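Home | Workshop | Electrical | Hand Tools | Storage | Contact

Choosing and Using Heat-Shrink Tubing for Small Repairs

Updated 2026-02-21

Heat-shrink tubing insulates a joint, relieves strain at a connector and keeps dust off bare metal. Most failures come from picking the wrong size or from uneven heating. Both are easy to avoid.

Shrink ratio. The ratio printed on the packet compares the supplied diameter with the recovered diameter. A 2:1 tube supplied at 6 mm closes to 3 mm. A 3:1 tube of the same size closes to 2 mm, so it will pass over a small plug and still grip the cable behind it. Choose a tube that slides over the widest part of the job and whose recovered diameter is smaller than the thinnest part. If no 2:1 size meets both conditions, go to 3:1.

Wall type. Single-wall tubing is enough for indoor joints that stay dry. Dual-wall tubing has an adhesive lining that melts during heating and seals the ends. It is stiffer when finished and much harder to remove, so keep it for outdoor leads, pump cables and garage fittings.
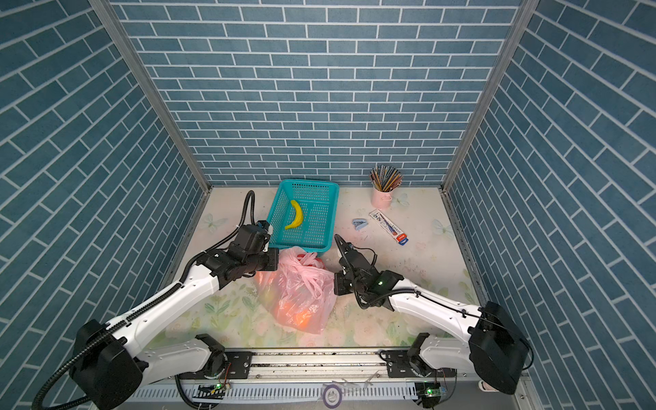 Length. Tubing shortens slightly along its length as it closes. Cut a piece that overlaps the original insulation by at least 10 mm on each side of the joint, then add a little more. Cut square with sharp scissors. A ragged end can split when it is heated.

Order of work. Unplug the appliance. Slide the tubing onto one conductor before joining anything, and push it well away from the heat of the iron. Make the joint, let it cool, and trim any sharp points of solder – these will pierce the wall from the inside. Center the tube over the joint.

Heating. Use a hot air gun on a low setting with a reflector nozzle if one is available. Start in the middle and work toward each end so that trapped air can escape. Keep the gun moving and turn the work. Stop when the surface is smooth and the outline of the joint shows through. With dual-wall tubing, look for a thin bead of adhesive at both ends. A lighter will do the job in an emergency, but it leaves soot and scorches thin walls.

Cooling. Leave the joint alone for 20 seconds before bending it. Dual-wall pieces need longer.

Storage. Keep the cut lengths sorted by supplied diameter and away from radiators. Clear tubing loses its printed size quickly in a mixed drawer – label the bag.

Tubing does not replace a damaged power cord. If the outer jacket is cut through to the conductors, fit a new cord of the same rating.

We use cookies to remember your settings. Accept | Manage preferences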